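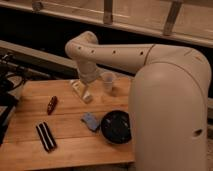 Drisska

Drisska is a small town in the upper valley of the Laren River. It lies 291 meters above sea level, on a shelf of firm ground between the river and the wooded slopes to the north. The town had 1,113 residents on 14 December 2021, when the most recent local register was closed. Its nearest large neighbor is Lovitz, 20 kilometers downstream.

Name

The name is usually explained as an old word for a gravel bank. Early papers spell it Driska, Drizka and Trisske, sometimes on the same page. The present spelling became standard after the railroad company painted it on the station wall.

History

The first settlement grew up beside a ford used by salt carriers. Tolls were taken on the east bank, and the toll house gave its name to Toll Street, still the main road through the town. A stone bridge replaced the ford and was rebuilt twice after floods.
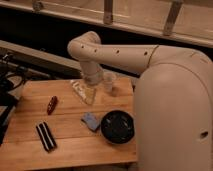
The second rebuilding moved the crossing upstream, and the market moved with it. Families who owned stalls near the old bridge were given plots on the new square, although several disputes over the size of these plots remained before the court at Lovitz for years. The historian Su-bin Joo has used the court papers to trace the names of the stallholders in her study The Market Families of the Laren.

The railroad brought timber buyers to the valley and ended most river traffic. The branch line has since closed. Its track bed is now a footpath.

Economy

Timber, dairy farming and small workshops provide most of the work. The Sung sawmill, at the western end of the town, is the oldest business still operating. Hay from the river meadows was once sold as far away as Lovitz, but it is now used almost entirely by local farms. 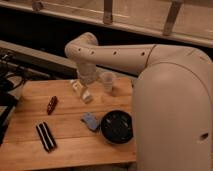

Milk is collected from nine farms and taken to a dairy outside the town limits. A hard, pale cheese made on two of these farms is sold under the Drisska name – mostly at the June fair and in shops along the valley road.

Transportation

Buses run between Drisska and Lovitz throughout the year. The valley road continues north over the Laren Pass, which is closed to heavy trucks in winter.

See also

Laren River
Laren Pass
Lovitz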